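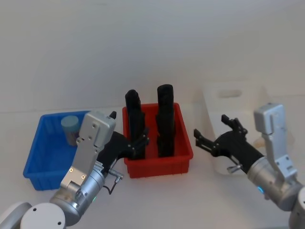

탁자 위의 세 통. 왼쪽부터 파란색, 빨간색, 흰색.

통 세 개로 선반 물건을 나누어 정리하는 방법

마지막 업데이트: 2023년 6월
2023년 3월 31일 | 글: 올렉산드라 마르추크

저는 정리를 잘하는 사람이 아닙니다. 어렸을 때부터 서랍을 열면 닫기가 어려웠고, 한국에 와서 작은 집에 살기 시작한 다음에는 더 어려워졌습니다. 지금 쓰는 방법은 같은 층에 사는 궤이란 웨이 씨에게 배운 것을 제가 조금씩 고친 것입니다. 제 한국어가 어색한 곳이 있으면 댓글로 알려 주세요. 지난번 글에서도 "담다"와 "넣다"를 섞어 썼는데 여러분이 친절하게 설명해 주셔서 고마웠습니다.

방법의 이름은 따로 없습니다. 저는 그냥 "세 통"이라고 부릅니다. 선반 한 칸이나 서랍 한 개에 있는 물건을 모두 꺼내서 통 세 개에 나누고, 다시 제자리에 넣을 때까지의 순서를 적겠습니다. 옷이나 이불처럼 부피가 큰 물건에는 맞지 않습니다. 병, 캔, 상자, 튜브, 건전지, 문구 같은 것을 정리할 때 쓰는 방법입니다.

준비할 것

통 세 개가 필요합니다. 색이 서로 다른 것이 제일 편하고, 모양까지 다르면 더 편합니다. 저는 파란색과 빨간색은 낮은 것으로, 흰색은 그보다 높은 것으로 씁니다. 흰색 통에는 손잡이 구멍이 있어서 꽉 차도 옮기기가 쉽습니다. 낮은 통은 안이 잘 보이고 손이 바닥까지 쉽게 들어가지만, 긴 물건을 세우면 위로 많이 올라옵니다. 그것은 괜찮습니다. 오히려 긴 물건은 윗부분을 잡고 꺼내야 하니까 조금 올라오는 편이 좋습니다.

같은 색만 있으면 종이테이프를 붙이고 글씨를 크게 쓰세요. 제가 처음 할 때는 테이프를 통 안쪽에 붙였는데, 물건을 넣으니까 글씨가 가려졌습니다. 바깥쪽, 자기가 서 있는 방향에 붙이는 것이 맞습니다.

탁자도 필요합니다. 바닥에서 해도 된다고 생각하는 분이 있겠지만 저는 허리가 아파서 못 합니다. 탁자에는 통 세 개를 옆으로 놓고 앞쪽에 손을 움직일 자리가 남아야 합니다. 통과 통 사이는 손이 지나갈 만큼, 저는 5센티미터쯤 띄웁니다. 딱 붙여 놓으면 옆 통의 가장자리에 손등이 자꾸 닿습니다.

그 밖에 마른 행주 두 장, 연필, 메모지를 옆에 두세요. 행주는 한 장으로 선반을 닦고 다른 한 장으로 물건을 닦습니다. 저는 이것을 바꿔 쓰다가 깨끗한 병에 선반 먼지를 다시 묻힌 일이 있습니다.

통마다 할 일을 정하기

물건을 꺼내기 전에 통의 뜻을 정해야 합니다. 꺼낸 다음에 정하려고 하면 손에 든 물건에 맞추어 뜻이 바뀝니다.

저는 다음과 같이 씁니다.

파란 통: 이 자리에 계속 두는 것 가운데 작고 낮은 물건. 작은 캔이나 컵, 뚜껑, 작은 상자.
빨간 통: 이 자리에 계속 두는 것 가운데 길고 세워야 하는 물건.
흰 통: 이 자리를 떠나는 물건. 다른 방으로 가는 것, 누구에게 줄 것, 버릴 것.

처음에는 저도 보통 사람들이 하는 것처럼 "남길 것, 줄 것, 버릴 것"으로 나누었습니다. 그런데 저에게는 잘 맞지 않았습니다. 남길 것이 너무 많아서 첫 번째 통만 산처럼 쌓이고, 나중에 그 통을 다시 나누어야 했습니다. 그래서 남길 것을 처음부터 높이로 나누고, 떠나는 것은 모두 한 통에 넣기로 했습니다. 떠나는 물건은 어디로 가는지 나중에 생각해도 늦지 않습니다.

궤이란 씨는 아직도 옛날 방법으로 합니다. 그 집에는 선반이 많고 물건이 적으니까 그렇게 해도 됩니다. 자기 집에 맞게 정하시면 됩니다. 다만 정한 것은 끝날 때까지 바꾸지 마세요.

꺼내기

한 번에 선반 한 칸만 하세요. 저는 욕심이 나서 장 하나를 전부 꺼낸 적이 있는데, 저녁에 밥을 먹을 자리가 없었습니다.

물건은 앞에서부터 꺼냅니다. 뒤에 있는 것을 먼저 당기면 앞의 것이 넘어집니다. 꺼낸 물건은 탁자에 내려놓지 말고 바로 통에 넣습니다. 이 부분이 제일 어렵습니다. 손이 저절로 "잠깐만 여기에" 하고 탁자에 놓으려고 합니다. 그러나 탁자에 놓은 물건은 두 번 만지게 되고, 두 번째에도 결정을 못 하는 일이 많습니다.

정말로 결정을 못 하는 물건이 있으면 흰 통에 넣고 메모지에 이름을 적습니다. 파란 통이나 빨간 통에 넣으면 그대로 선반으로 돌아가서 다음 정리 때까지 잊어버립니다.

길고 세워야 하는 물건

빨간 통에 들어가는 물건은 조금 조심해서 다루어야 합니다. 긴 것은 잘 넘어지고, 하나가 넘어지면 옆의 것도 같이 넘어집니다.

잡을 때는 위쪽을 잡습니다. 가운데를 잡으면 통 안에 넣을 때 손가락이 가장자리에 걸립니다. 위쪽을 잡고, 곧게 내리고, 바닥에 닿은 느낌이 난 다음에 손을 놓습니다. 기울어진 채로 놓으면 천천히 미끄러져서 벽에 기대는데, 그러면 다음 물건이 들어갈 자리가 애매해집니다.

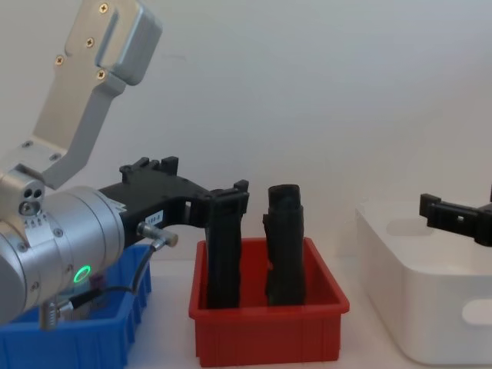 두 개 이상을 세울 때는 서로 붙이지 않고 사이를 조금 비워 둡니다. 손가락이 들어갈 정도면 충분합니다. 붙여서 세우면 자리를 아낄 수 있지만 꺼낼 때 옆의 것이 따라 올라오거나 쓰러집니다. 모양이 비슷한 물건은 더 그렇습니다. 저는 색도 키도 비슷한 병을 붙여서 세워 놓았다가 매번 다른 것을 꺼냈습니다. 지금은 뚜껑 위에 작은 스티커를 붙입니다. 위에서 내려다보며 찾으니까 옆면의 글씨보다 뚜껑의 표시가 빨리 보입니다.

키 순서도 생각하면 좋습니다. 저는 오른손잡이라서 조금 더 큰 것을 오른쪽에 세웁니다. 왼손을 주로 쓰는 분은 반대로 해 보세요. 큰 차이는 아니지만 매일 꺼내는 물건이면 느낄 수 있습니다.

바닥이 좁고 키만 큰 물건은 통의 구석에 세우세요. 두 벽이 받쳐 줍니다. 그래도 흔들리면 접은 행주를 옆에 끼웁니다. 신문지도 해 보았는데 손에 잉크가 묻어서 그만두었습니다.

작은 물건

파란 통은 쉬워 보이지만 여기서 시간이 제일 많이 걸립니다. 작은 물건은 수가 많고, 무엇인지 모르는 것도 나옵니다. 어디에서 떨어진 나사, 이미 버린 기계의 설명서, 맞는 몸통이 없는 뚜껑 같은 것입니다.

둥근 물건은 통의 뒤쪽에 세워 둡니다. 앞쪽에 두면 다른 것을 넣다가 손으로 건드립니다. 눕히면 굴러다닙니다. 작은 캔이나 컵은 벽 쪽에 놓고, 넓적한 것은 가운데에 놓고, 아주 작은 것은 봉지에 모아서 앞쪽에 둡니다. 봉지는 투명한 것으로 하세요. 저는 예쁜 종이봉투를 썼다가 안에 무엇이 있는지 몰라서 모두 다시 열었습니다.

파란 통은 가장자리까지 채우지 않습니다. 바닥이 아직 보일 때 한 번 멈추고 보면 같은 물건이 여러 개 있는 것을 알 수 있습니다. 저희 집에서는 고무줄과 초가 그랬습니다. 같은 것이 여러 개면 상태가 좋은 것만 남기고 나머지는 흰 통으로 보냅니다.

높은 통 쓰기

흰 통은 깊어서 넣을 때는 편하고 꺼낼 때는 불편합니다. 그래서 저는 떠나는 물건에 씁니다. 다시 꺼내기가 귀찮으면 마음이 덜 흔들립니다. 색이 다른 두 통과 많이 달라서 실수로 넣는 일도 적습니다.

무거운 것을 먼저 넣고 가벼운 것을 위에 올립니다. 순서가 그렇게 안 될 때도 있습니다. 꺼내는 순서대로 넣어야 하니까요. 그럴 때는 끝난 다음에 한 번만 다시 쌓으세요. 유리로 된 것은 행주나 종이로 싸고, 물이나 기름이 들어 있는 것은 뚜껑을 확인합니다. 저는 간장병의 뚜껑을 확인하지 않아서 통을 씻고 탁자를 씻고 책도 한 권 버렸습니다.

벽과 통의 색이 같으면 통이 잘 안 보일 때가 있습니다. 저는 손으로 더듬다가 통 밖에 물건을 놓은 일이 있습니다. 신경이 쓰이면 가장자리에 색 테이프를 한 바퀴 돌리세요.

시간

선반 한 칸에 20분을 정해 놓고 합니다. 타이머가 울리면 남은 물건이 있어도 새로 꺼내지 않고 통에 들어 있는 것만 정리합니다. 남은 것은 다음 날에 하면 됩니다.

혼자 하는 것보다 두 사람이 하는 것이 빠를 때도 있고 느릴 때도 있습니다. 제 남편 이라클리스는 물건을 볼 때마다 그 물건의 이야기를 시작합니다. 어디에서 샀는지, 누구와 같이 갔는지, 그때 비가 왔는지까지 말합니다. 그래서 우리는 일을 나누었습니다. 제가 꺼내서 넣고 남편은 선반을 닦습니다. 둘이 같이 할 때 중요한 것은 한 통에 두 사람의 손이 동시에 들어가지 않게 하는 것입니다. 왼쪽 사람은 왼쪽 통을, 오른쪽 사람은 오른쪽 통을 맡고, 가운데 통은 먼저 말한 사람이 씁니다.

선반에 다시 넣기

선반을 마른 행주로 닦습니다. 끈적한 자국이 있으면 미지근한 물에 주방 세제를 조금 넣어서 닦고, 완전히 마를 때까지 기다립니다. 마르기 전에 넣으면 종이 상자의 바닥이 붙습니다.

먼저 빨간 통의 물건을 선반 뒤쪽에 세웁니다. 꺼낼 때처럼 위쪽을 잡고 들어 올리는데, 이때 다른 손으로 통을 가볍게 눌러 주세요. 가벼운 통은 물건과 함께 들리기도 합니다. 그다음에 파란 통의 물건을 앞쪽에 놓습니다. 자주 쓰는 것이 오른쪽 앞에 오게 합니다.

선반이 깊으면 통을 그대로 넣는 것도 방법입니다. 저희 집 부엌 아래 칸은 깊고 어두워서 낮은 통을 서랍처럼 씁니다. 당기면 전부 나오니까 뒤의 것을 찾으려고 몸을 굽히지 않아도 됩니다. 사기 전에 선반의 안쪽 폭을 꼭 재세요. 통은 위가 아래보다 넓은 것이 많아서 바닥만 재면 안 들어갑니다. 가장자리의 제일 넓은 곳을 재야 합니다.

흰 통 비우기

흰 통은 그날 비우는 것이 제일 좋지만 저는 자주 실패합니다. 그래서 적어도 3일 안에 비우기로 정했습니다. 메모지에 적은 물건부터 봅니다. 그동안 한 번도 생각나지 않았으면 떠나도 되는 물건입니다.

다른 방으로 가는 것은 들고 다니면서 바로 놓습니다. 줄 것은 받을 사람에게 먼저 물어봅니다. 물어보지 않고 가져가면 그 사람의 집에 흰 통이 하나 더 생깁니다. 버릴 것은 재료별로 나누어야 하는데, 지역마다 규칙이 조금 다르니까 사는 곳의 안내를 보세요. 건전지와 약은 일반 쓰레기와 같이 버리면 안 됩니다.

자주 받은 질문

통을 꼭 세 개 써야 합니까? 저는 네 개도 해 보았습니다. 네 번째 통이 "나중에" 통이 되어서 다시 줄였습니다.

통 대신 종이 상자를 써도 됩니까? 됩니다. 다만 긴 물건을 세우려면 바닥이 단단해야 합니다. 종이 상자는 가운데가 내려앉아서 물건들이 서로 기울어집니다.

아이와 같이 할 수 있습니까? 마르코스라는 분이 댓글에 적어 주셨는데, 아이에게 파란 통만 맡기니까 잘했다고 합니다. 무거운 것과 유리는 어른이 하세요.

얼마나 자주 합니까? 부엌은 한 달에 한 칸씩, 욕실은 생각날 때 합니다. 신발장은 아직 한 번도 못 했습니다.

6월에 고친 내용: "높은 통 쓰기"에 뚜껑 확인하는 부분을 넣었고, 통의 폭을 재는 방법을 더 정확하게 썼습니다. 가장자리 이야기를 알려 주신 스피로스 씨, 고맙습니다. 다음 글에서는 냉장고 문 쪽의 소스병을 정리하는 순서를 쓰려고 합니다.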